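Bermúdez, aceite para madera (bote de 400 ml)

Llevo años dándole aceite a todo lo que es de madera en mi casa, desde las cucharas hasta las patas de la mesa del comedor, y cuando abrí la tienda tenía clarísimo que este bote iba a estar en la estantería. Lo probé por culpa de mi amiga Xóchitl Hinojosa, que me dejó un culín en un tarro de mermelada, ¡y al mes ya le estaba pidiendo más!

Es un aceite de linaza con un poco de cera de abejas. Huele a taller, no voy a mentir, pero se va en un par de días si ventilas. No deja esa película brillante de los barnices, queda satinado y la veta sube de tono (en el nogal es una maravilla, en el pino amarillea un poquito, avisados estáis).
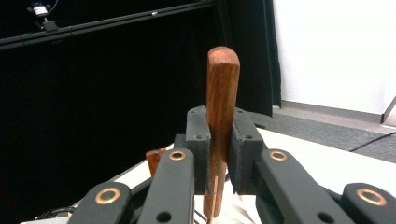

Pieza larga y estrecha de madera marrón, con la veta a la vista.

Cómo lo uso yo: lijo fino, quito el polvo con un trapo y doy 2 manos, dejando pasar una noche entera entre una y otra. Poco producto, de verdad, que todos nos pasamos al principio y luego queda pegajoso. A los quince minutos retiro lo que sobra con un paño de algodón. Y ojo con los trapos empapados: extendedlos al aire libre hasta que sequen, nunca hechos una bola en la basura, que pueden arder solos.

Si lo vuestro es un suelo, mirad mejor el Clesetti, que aguanta más las pisadas. Este es para muebles, mangos, juguetes grandes, marcos...

Referencia: 1695
Contenido: 400 ml
Acabado: satinado
Aplicación: paño o brocha
Limpieza de brochas: aguarrás

El formato grande vuelve en octubre.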